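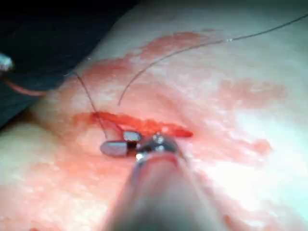 Closing a long straight cut: running stitch or separate ones?

dutamom80
Hi everyone! My class at Cheetham starts suturing in September and I've been reading ahead (probably too much, my husband says so anyway). For a long, narrow cut, would you start at one end and run a single thread all the way, or tie each stitch by itself? Our handout shows both and doesn't pick a side.

Kidus Weldu
Welcome! I was taught to run it from one end, and I still love how quickly it goes once your hands settle down. Keep your tension even and don't yank, the edges only need to meet.

sudwood_9
Going to disagree with Kidus, kindly. For a beginner I'd say separate stitches every time. If one knot slips you've lost one stitch, and with a running line you may lose the lot. I redid 18 of them on a practice pad once, and oh, I was cross.

Kidus Weldu
Fair point about the knots, though I'd still have her learn both in the first week. Dark thread helps too, it's so much easier to follow against red.

dutamom80
Thank you both, I'm ordering dark thread tonight!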